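Sorting Washi and Craft Tape into Small Baskets

By Tadeo Lagos

Loose rolls of tape pick up dust and lose their ends. Small open baskets on the work table fix most of that, and the job takes 15 minutes.

1. Clear the table and tip out everything from the tape drawer.
2. Line up the baskets along the back edge. I use red, green and yellow.
3. Put each roll in the basket closest to its color. Pink goes in red, blue in green.
4. Fold over the end of every roll by a quarter inch before it goes in.
5. Keep clips and other small bits in one basket only.

Do one color at a time and leave the rest on the table until you get to it.

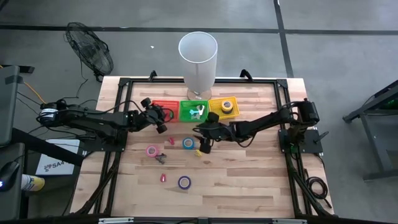 What do I do with a roll that doesn't match any basket?

Put it with the color you would look under first. My purple rolls go in red.

Once a basket holds 6 rolls, stop filling it. Move the extras to a lidded box and write the colors on the lid. I keep mine on the shelf over the table, next to the glue.

Old rolls that tear when you pull them can go in the trash.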